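Segundo Benavides
Feb 2, 2018

Right, long thread about my new favourite part of the job: teaching a robot to tidy a drawer by doing the job yourself, through the robot's own arms. Two arms, one person driving, no code written during the lesson at all. I have been grinning most of the week.

The setup at Tomley is simple to explain. I hold a pair of small arms, the big pair copies whatever mine do, and everything gets recorded. One go at the task is one demonstration. We now have 887 of them for the drawer, and I did far too many of those myself (my shoulders can confirm).

First surprise: you have to slow right down. When you pick up a pencil with your own fingers you feel it the moment you touch it. Through the arms I feel nothing, so I'm going on eyesight and habit. My first 6 tries were rubbish. I kept closing the gripper on thin air! 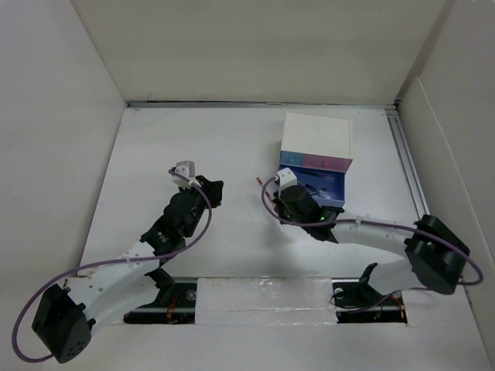 Drawer task at Tomley: right arm down by the red pencil-like stick, blue drawer open behind it.

Pencils are the fun ones. They're thin, they lie at silly angles and they roll if you nudge them. Come in too flat and you push it across the table, come in too steep and the wrist blocks your own view. Sudheer Warrier showed me his trick, which is to tilt the wrist first and only then go down. Changed my life, well, my afternoon.

Second surprise: the arm you aren't using matters just as much. If you let it wander about while you concentrate on the other one, that wandering goes into the recording and the robot learns it too. We had one early version that waved its left arm about like it was hailing a bus. I know exactly whose demos those were. Mine.

So now we park the spare arm somewhere sensible and keep it still. We also stopped throwing away the goes where the driver fumbles and then recovers. Sudheer argued for keeping them and he was right, the robot is much better at having a second try now.

Next up is the same task with the drawer organiser turned round, and then the Onham lot want a turn at driving. Budget two hours before it feels natural, folks, and bring a cushion for your elbows!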